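Frequently Asked Questions: Village Nutrition and Early Childhood Meals Program

The Gremham Foundation operates a daily meals program for children under six in rural communities. The answers on this page apply to families, village partners and donors. Separate guidance is available for schools.

Which communities are served at present?

The program is active in 21 villages in the Plollden district. A village may join when it has a covered space for cooking, a reliable source of safe water, and a local partner organization willing to keep attendance and stock records.

Who may enroll a child?

Any parent or guardian living in a participating village may enroll a child between the ages of one and five. There is no fee and no income test. Enrollment opens in September and remains open until all places in the village have been filled. At present, 203 children are enrolled.

What documents are required?

Please bring the child's immunization card and one document showing the family's address. Families without an immunization card may still enroll and will be referred to the nearest health post for a replacement.

What is served?

Each child receives one cooked meal and one snack per day. Meals are based on rice or millet, lentils, seasonal vegetables and eggs. Snacks consist of fruit or roasted peanuts, with a suitable substitute for younger children and those with a known allergy. Sugared drinks, candy and packaged pastries are not served at any site.

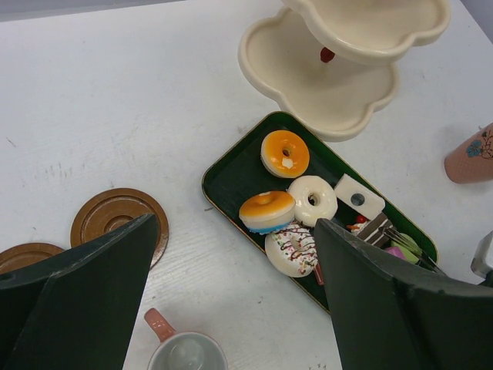 Toy pastries and sweets on a tray, with a two-tier stand behind.

At what time are meals served?

The snack is served at 9:30 a.m. and the meal at 12 noon. Children should arrive at least ten minutes early in order to wash their hands. Meals may not be taken home, except when a child is ill and the site supervisor has given permission.

My child has an allergy or a medical condition. Can the program accommodate this?

In most cases, yes. The condition must be stated on the enrollment form and confirmed by a health worker before the first meal. Sites are not equipped to provide tube feeding or therapeutic diets for severe acute malnutrition. Such cases are referred to the district hospital. 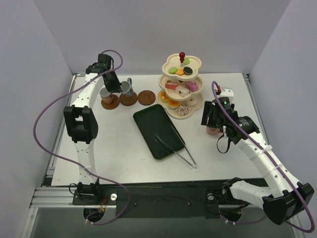 By the Gremham Foundation Editorial Office

How is children's growth monitored?

Weight, height and upper arm circumference are recorded every month. Parents may see their own child's record at any time. A child whose weight has not increased for two consecutive months is referred to a nurse, and the family is offered a home visit.

Are parents expected to take part?

Each family is asked to attend one cooking and nutrition session per month, lasting 41 minutes, plus time for questions. Sessions cover breastfeeding, first foods, safe storage and low-cost recipes. Attendance is encouraged, but a child will not lose a place if a parent is unable to come.
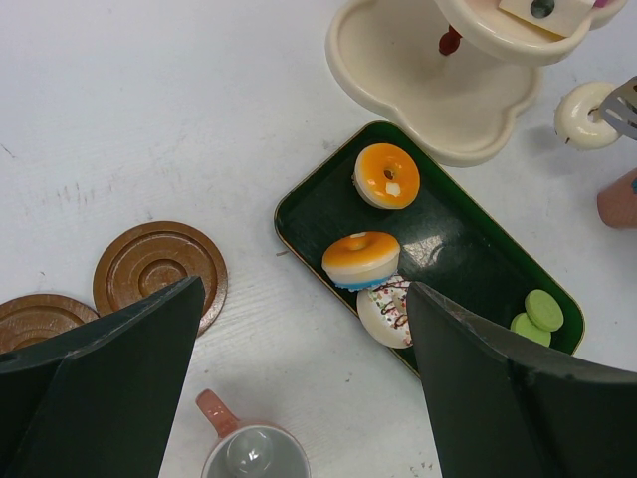

3 min read

How is the program funded?

Operating costs are met by individual donations and by a multiyear grant from the Kjærgaard Fund. Stock and attendance records are kept in Plutoteck, a records system used at all sites. An annual financial statement is available on request.

May I donate food or household goods?

Dry goods in sealed bags are accepted at the Plollden warehouse if they have at least six months remaining before expiration. Opened packages, home-cooked food and infant formula cannot be accepted. Please contact the warehouse before sending any shipment heavier than 500 pounds.

How do I report a concern?

Concerns about food safety or the treatment of a child may be raised with the site supervisor or sent in writing to the Gremham office. All reports are acknowledged within two working days and may be made anonymously.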